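May 2024

Quick one before bed, hand is cramping already from labels. So many labels.

Remotes day. Finally. The drawer by the door would not shut any more and Sorcha said either I do it or she tips the whole thing in a bag and takes it to the dump. She would too. So: drawer out, everything upside down on the rug, and then a good hour sat there with my tea going cold.

What came out. TV remote, the other TV remote (old TV, gone since October, why do we still have it), the fan one with the missing back, the heater one, the speaker one the size of a cracker. Dead batteries. A Skuda allen key. Takeout menus. A birthday candle!! Tuna's old collar, which made me a bit sad, she was so tiny when she wore that one.

And a white one. Plain white, little dark window in it. No clue what it belonged to at first. Spent ages going round the apartment pressing buttons at things like a lunatic. Tuna followed me the whole way, very interested, then slept on the menus.
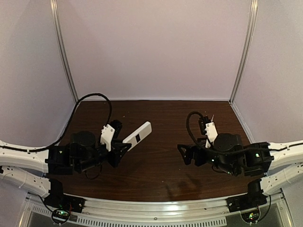 The white remote, over the brown table.

So it's for the Prandus AC in the back room. Parvathi knew straight away, I only had to read her the sticker in the battery compartment over the phone. She had the same unit at her old place on Zanetti and hated it. Says the trick is to hold the mode button down for seven seconds, not tap it. I have been tapping it for a year. A YEAR. Last summer I was up on the step stool every night poking the manual button with a chopstick.

Put 2 new batteries in. Nothing. Took them out, cleaned the little springs with vinegar and a Q-tip, dried it off, back in. Display came up! Set it to 16 just to see. Not sure it even goes that cold but it beeped and the flap opened and I did a small dance in the hallway.

Rule from now on — one home per remote. Wrote it on the fridge list so it's official. AC one gets velcro on the wall next to the light switch. TV one in the wooden tray. Fan and heater share the shoebox, swap over when the weather turns. Old TV one goes in the recycling bag with the cables, if I can bring myself. Sorcha says I won't. We'll see.

Ran out of label tape halfway thru the shoebox so it says FAN + HEA. Fine. Leaving it.

Then I got onto tables because of course I did. Started out looking for somewhere to put the tray and ended up wanting to redo the whole room. Been going back and forth on wood for weeks, light or dark. The pale stuff looks so fresh in the shop and then you get it home and every ring shows. Dark brown with a bit of grain hides more, crumbs excepted. Reddish brown against very pale walls, I keep comming back to that. Walls with just a hint of lavender in them, nearly gray. Would look good with the green chair. Would look awful with the curtains, but the curtains are on their way out anyway.
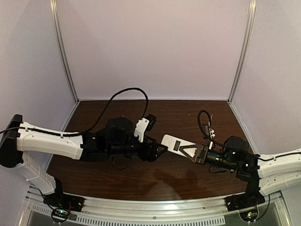

Measured for it after dinner. Room is tighter than I thought, if the table goes along the wall we lose about 7 inches by the door and Sorcha can't get the bike through. Could turn it the other way. Could hang the bike. She made a face at hang the bike.

Also need to deal with the floor over there before anything new goes down, the board by the radiator is lifting again. Stepped on it in socks. Said a word.

Not tonight tho. Tonight I still have the recycling bag sitting in the hall and the empty drawer on the kitchen counter drying because I washed it, there was something sticky in the back corner. Cough drop maybe. Don't want to know.

Tomorrow — velcro, label tape, AAAs (the good ones, the cheap ones leaked all over the fan remote). Call Parvathi back, I hung up on her when the thing beeped, got too excited. Ask her about the filter too, she said hers clips out from the top but mine looks glued.

Old TV remote is back in the drawer, by the way. Just till the weekend. Sorcha hasn't seen.

Bed. AC on low.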